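Week 6 handout: Mixed bins, and whether sorting is worth anyone's time

Read before Thursday's session. Bring your own tally sheet from the storeroom exercise, even if it went badly. A bad tally is more use to us than a tidy one you filled in afterwards.

## 1. The claim

Most guides to small-parts storage start from the same belief: every item should have a home, every home a label, and a bin with unlike things in it is a failure. The Lusetti guide, which you were asked to skim, says this on its first page and then repeats it for the rest of the chapter. It offers one worked case, a stockroom of 500 items, and reports that people found things faster once the room had been sorted.

I'd like you to be more careful with that than the guide is. Faster than what? The "before" figure was taken in a room the staff had already given up on. The "after" figure was taken in the week when everyone had just handled every item and could remember where it went. There is no later figure. Perhaps the gain lasted. We have no way of telling from what is printed.

## 2. What a mixed bin costs

There are two costs, and students tend to run them together.

**Finding cost.** You want one thing and must look past others to reach it. This depends on how full the bin is, how deep it is, and how alike the contents are. A near-empty bin with very different things in it has hardly any finding cost. You glance in and see what you want.

**Handling cost.** Once you've seen the thing, you still have to get hold of it. A flat block lying on the floor of a bin is awkward in a way that the same block on a table isn't, as the walls get in the way of the wrist. Soft or crumpled packets are worse. They give when pressed, and they have no obvious side to hold. 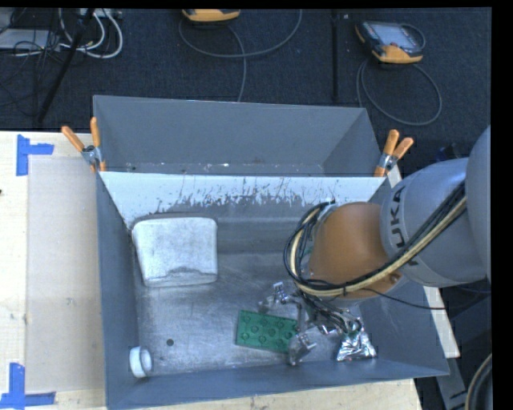 Sorting helps with the first cost and does very little for the second. If your packets are hard to pick up, they'll be just as hard to pick up in a bin marked PACKETS, and probably harder, with more of them lying on top of one another. The Kater notes (section 3) admit this in a footnote. It ought to have been in the main text.

## 3. The cost that gets left out

Somebody has to do the sorting. In the storeroom exercise each pair was given 14 bins and asked to record time spent putting away as well as time spent finding. Most sheets I've seen so far have the finding column filled in and the other one blank. That is exactly the mistake the published guides make — they count the minutes saved and forget the minutes spent.

A simple check:

- Let *s* be the time to put one item away in its proper bin.
- Let *m* be the time to drop it in the nearest bin.
- Let *f* be the time saved on each later search.
- Let *n* be the number of times the item will be looked for.

Sorting pays only if *n* × *f* is greater than *s* − *m*. For things used daily it nearly always pays. For something looked for once a year, I doubt it, and for things never looked for at all the answer is plain. Those should be thrown out, and a label won't change that.

## 4. Three sources, read warily

**Berrada survey.** 54 replies. Respondents were asked whether they "felt more in control" after a clear-out. They did. Feeling in control isn't a measure of anything we're studying, and the people who replied were people who had chosen to have a clear-out.

**Kater notes.** The best of the three. Dull, but the timings are given in full and you can redo the sums. Do redo them: I get a different total in the second table.

**Otport catalogue.** A catalogue wants to sell you bins. Its advice is to have more bins. Use it for the measurements only.

## 5. For Thursday

1. Complete the putting-away column. If you didn't time it, write "not timed". Please don't guess.
2. Pick one bin from your set that held unlike things and say which cost was higher, finding or handling. Give the number you're relying on.
3. Work the check in section 3 for one item used often and one used rarely.
4. Write 500 words on whether the Lusetti case supports its own claim. "Partly" is an acceptable answer if you say which part.

Sheets go in the tray by the door before we start. The storeroom stays open over lunch for any pair that needs to repeat a run, and bins should go back on the shelf they came from.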